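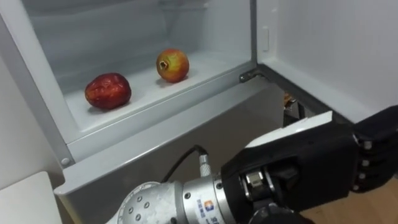

Walton Community Pantry: progress report for the second quarter

Prepared by Adjoa Abugri for the Flondgate Fund

1. Opening hours and members

The pantry kept to its planned schedule through the quarter, with one early closing in March when the water was shut off on our street. Evening hours now run until 7 p.m. Parents coming off the day shift had asked for this in the intake survey, and the later slot is now the busiest of the day. Membership stands a little above where we expected it to be at this point in the grant.

2. Fresh food

Cold storage was the largest line in your award. The refrigerators are in use and we can now accept fruit, milk and eggs from the Zemine market at the end of the day. Before the grant we had to turn most of that down. Fruit such as pomegranates goes quickly. Leafy greens are harder to move, and we still compost more of them than we would like. Comfort Nyarko has started printing short recipe cards in English and Spanish to go out with the greens.

Temperatures are written down at opening and closing. We had two readings above the limit, both after long deliveries. Dairy from those days was thrown out and entered in the waste log.

3. Deliveries to homebound members

The Amoah route now serves 19 households, one short of the target of 20. Iddrisu Amegashie drives it and Mwangi Shemweta covers when he is away. The van needed new brakes, which came out of the repair line and used most of it. We do not expect to ask for more this year unless the transmission gets worse.

4. Staffing

Abdul-Rahman Nyarko finished his food safety certificate and has taken over ordering. The part-time intake position is still open. We interviewed for it and made an offer, but the candidate took full-time work elsewhere. The posting is up again with the hours changed to afternoons only.

5. Spending

Spending is under budget, mainly due to the unfilled position. Shelving came in higher than the quote because the back wall had to be reinforced first. We would like to move part of the unspent wages to produce purchases over the summer, when donations drop. A revised budget is attached for your approval.

6. Next quarter

Fill the intake position.
Add the last household on the Amoah route.
Replace the loading door seal.
Repeat the member survey and send you the results with the next report.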